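# Getting your item onto the Annan town council agenda

I put off doing this for years, thinking you had to know somebody or own a blazer, and then one spring I got so cross about the crosswalk on Josow Avenue that I finally sat down and learned how it works. It's much friendlier than it looks from outside! If you can write a letter and wait your turn, you can do this too.

## Start with one small request

The council can only vote on something it has the power to change, so before you write anything, spend an evening on the town website looking up who handles your subject. Streetlights and sidewalks belong to the town. The bus route belongs to the county, and you'll save yourself a lot of heartache by finding that out early (I did not, the second time around, and wrote two lovely pages about a bus stop).

Then boil your request down to a single sentence with a verb in it. "Repaint the crosswalk at Josow and Mill" is good. "Do something about traffic" will get you a sympathetic nod and not much more.

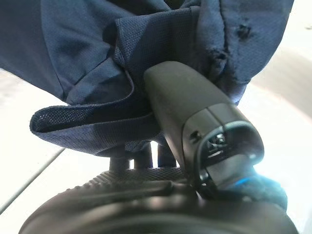 Once you have your sentence, keep it somewhere you can see it while you write the rest, and each time you wander off into the history of the neighborhood, go back and read it again. I wander terribly, so mine gets taped to the lamp.

## Fill in the request form

The form lives on Plilteck, the online system the town uses for meeting papers. You'll need to make an account first, and the confirmation email likes to hide in the spam folder. The box marked "Summary" takes 200 words and simply stops accepting letters after that, so write your text somewhere else and paste it in.

If you'd like to do it on paper, the clerk's counter in the Brurkano Building has the same form in a tray by the window. Bring 5 copies of anything you want the council members to read, and staple them yourself.
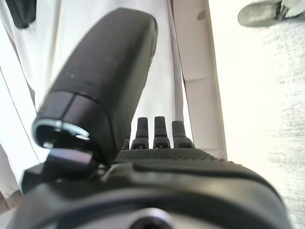
*Black gripper finger with a silver ring near its lower end.*

## Mind the deadline

Requests have to be in 16 days before the meeting. That counts weekends, and it runs out at noon, not at closing time. Miss it and you'll be moved to the next month, which in December means waiting until the new year.

## Gather some names

You don't strictly need signatures, but they help a great deal. I took a clipboard up and down our street and came home with 73, along with a jar of plum jam and more opinions about leaf collection than I could write down. Ask people to print their address next to their name, as the clerk will set aside any line without one.

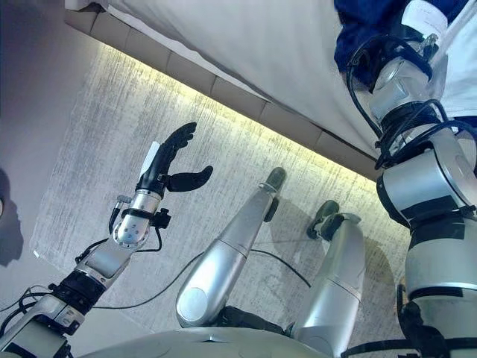

*A robotic hand held open, palm up.*

## On the night

Get there early and sign the speaker sheet by the door, even if your item is already on the agenda. Read your one sentence first, then say why it matters to you, then read the sentence again and thank them.
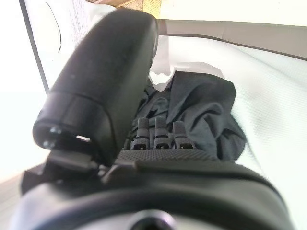 Council members may ask you something you can't answer, and it's perfectly fine to say you'll find out and write to the clerk. Do write, though, and do it the next morning while you still remember what the question was. The draft minutes go up on Plilteck before the following meeting, so have a look and check that your request was recorded the way you said it.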